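Home | Rooms | Getting here | FAQ | Contact

The little fridge: your questions

Every season I get the same handful of emails about the fridge in the guest room, so I've put the answers in one place (and if I've missed yours, ask me in the comments and I'll add it). I'm Ayanda Oosthuizen and I look after the rooms at Busthorpe, which means I also look after the fridges, the kettles and the one stubborn window.

Is the water in the fridge free?

Yes! Drink it, take it out on your walk, pour it in the dog's bowl if you like. I leave some in before you arrive and there's more in the hall cupboard on the first floor. Help yourself and pop a couple in to replace what you've taken, then the next one you reach for will be cold too.

Can I move things about in there?

Of course you can. The wire shelf slides straight out if you've brought something tall, and it goes back in the same way. Just lift it a touch at the front as you push, otherwise it catches on the ridges and you'll think you've broken it. You haven't.

Will I wake everybody up if I want a drink at night?

I shouldn't think so, the door is very quiet. The light inside is a good strong one as well, so you can leave the lamp off and still find a bottle. 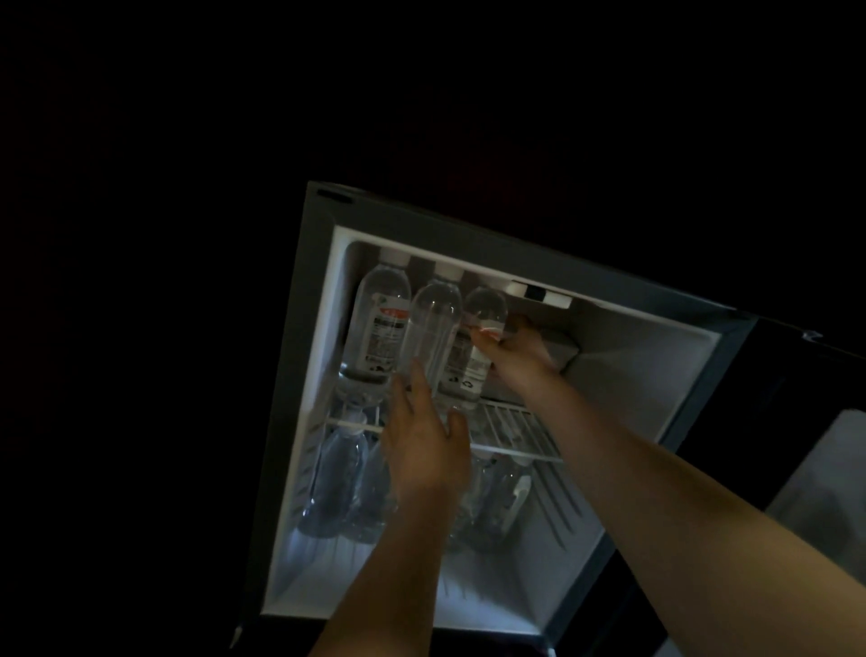 Page 14

I stand the bottles upright on the top shelf and put the extra ones underneath. Upright is my own fussiness, I admit, but I once had a loose cap and a very wet floor and I've stuck to it ever since. If you'd rather lay yours down, do check the lids first.

Where's the dial, and can I turn it?

It's on the white housing that has the light in it, up at the top right inside. Please do turn it if the water's too cold for your teeth! Small nudges are best and then leave it overnight, as these little fridges take ages to make up their minds. Somebody turned one right up to full in October and we had frozen milk for two days.

How much does it hold?

More than you'd expect and less than a family shop. A picnic for two, a bottle of milk, some cheese and the water will all go in quite happily. A melon won't (we've tried). If you need proper space, the Gratum kitchen downstairs has a full-sized fridge and you can have a shelf of it, just write your name on your things.

Is there a freezer bit?

No, sorry. Ice packs can go in the freezer downstairs, and if you leave them there before bed I'll have them ready for you on the side in the morning.

Can I keep medicine in it?

Lots of guests do. I'm no expert on temperatures though, so if yours has to be kept within a certain range, tell me before you come and I'll put a fridge thermometer in for you. It's best not to push anything hard up against the back wall either, that's usually the coldest part.

It's humming. Is it poorly?

A bit of humming is normal, and so is the clunk when it stops. If it's humming loudly it has probably crept back and is leaning on the wall, so give it a gentle pull towards you. Light sleepers are welcome to switch it off at the plug. Take the food out first and prop the door open a crack, or it gets that shut-up smell.

What should I do with it when I leave?

Take your own food or leave it on the Gratum table for the next people, shut the door and leave the fridge running. I wipe it out with warm water and bicarb between stays, so you don't need to clean it. Empties go in the recycling crate by the back steps, squashed flat with the caps on please.

Last updated: October

Comments (3)

Ntuli_walks: The tip about lifting the shelf saved me, I'd been shoving at it for ages. Could we have fizzy water as an option?

Ayanda: Yes, say so when you book and I'll put a few in for you!

Gridutau: We left half a lemon drizzle in ours, second shelf. Please enjoy it. It was a good one.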